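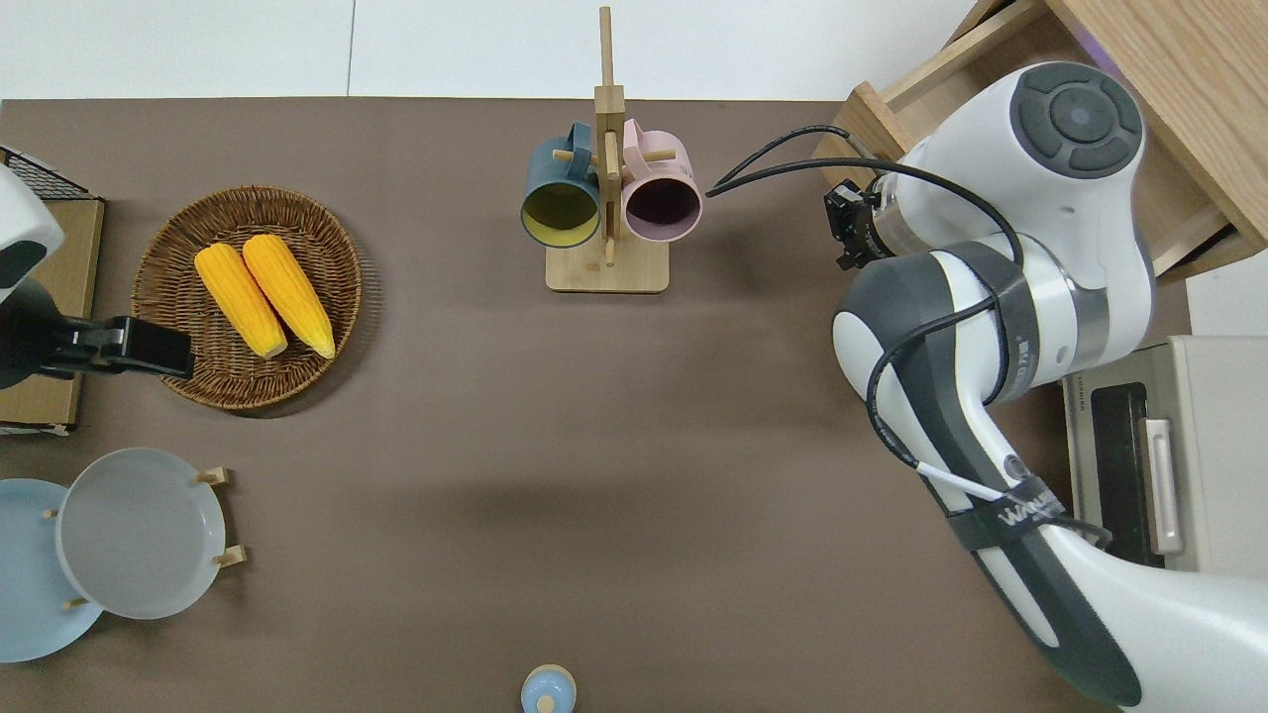 Figure 2. Corn in a woven basket on a brown table.

4.2 Weekly letters and the home congregation

The second group of material is the letters that young missionaries send home by email. We collected 116 letters from seven writers, all of them serving in the Nellora district, and the families gave us permission to read them. Most letters are short and written in a hurry. The writers tell first about food, weather and their companions, and only later about teaching and prayer. Semwal noticed the same order in her earlier study of parish newsletters, but there the religious part was longer.

The letters do not stay inside the family. In five of the seven cases a parent forwarded them to the home congregation, where parts were read aloud before the service. Seixas calls this the "second reading" – the letter becomes a kind of public testimony, and the writer slowly learns to write for it. After January we see fewer complaints and more greetings to named members. We can not say if this change comes from the audience or only from growing experience. The interviews in Section 5 return to this question.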